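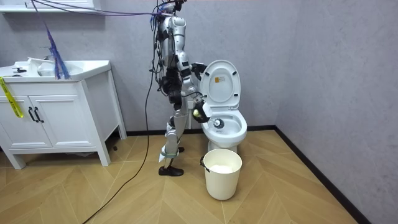

Small Bathroom, Big Rethink
Project report by Kendra Li and Usa Jaidee

Our group picked the smallest room we could find, and we loved working on it! The question was simple: how do you lay out a bathroom so that cleaning it takes less than 12 minutes?

The vanity stands on four short legs, so a mop can get underneath (our favorite detail by far). We kept the bucket on the floor right in front of the toilet, with a white liner inside, and that saved a lot of walking back and forth. The wooden floor was trickier. Viorica wanted to wipe it last, Kazuhiro wanted it first, and after 10 trial runs in July we went with last.

Our best run took 9 minutes, sink and faucet included. Next we want to try moving the supplies to the counter.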